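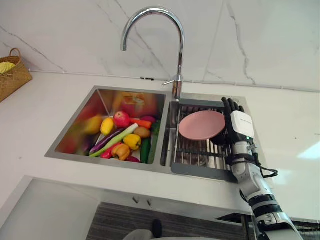 Search this notebook Enter keywords Go

Kitchen bench, plate task — 2021-01-22

Good long session with the club today, and I want to get it down before I forget which settings were which. Ratih and Sugeng took the plate first. It's the round pink one, on the roll-up rack over the narrow basin, and the job is to take it by the right edge and lift it without dragging the rack along. The produce stays in the big basin for now. I know everyone wants to get to the eggplant and the carrot (so do I!), but the plate comes first and we agreed on that back in November.

What we settled on for the grasp: fingers curl in from the right, tips up, and the wrist comes in lower than we had it before. Sugeng's idea, and a good one. With the old wrist height the fingers closed on the rods half the time and we spent the whole meeting restarting. We ran 26 tries today with the new height. I have the log saved as run 403, with Ratih's notes typed in at the top, and she writes much nicer notes than I do, so please read hers before mine.

Things to look at before next time:

The cable at the wrist. It loops out wide on the right side and I'd like it to have a bit less slack, but please leave enough for the full turn. Aiman, you had a clip that might do.

Finger closing speed. We tried 4 and then 2 on the slider, and 2 felt kinder to the plate. I'd leave it there for the Undport demo unless Lucyna objects — she knows that hand better than any of us.

Faucet. The spout is tall and it's right there in the middle, so any path from the plate over to the left basin has to go around it. Kurniawati is drawing up a path that swings out toward the front of the counter first. I haven't tested it and I don't want anyone testing it at full speed, please and thank you.

Still to do: write up the wrist height properly, with a drawing, and send Lucyna the log.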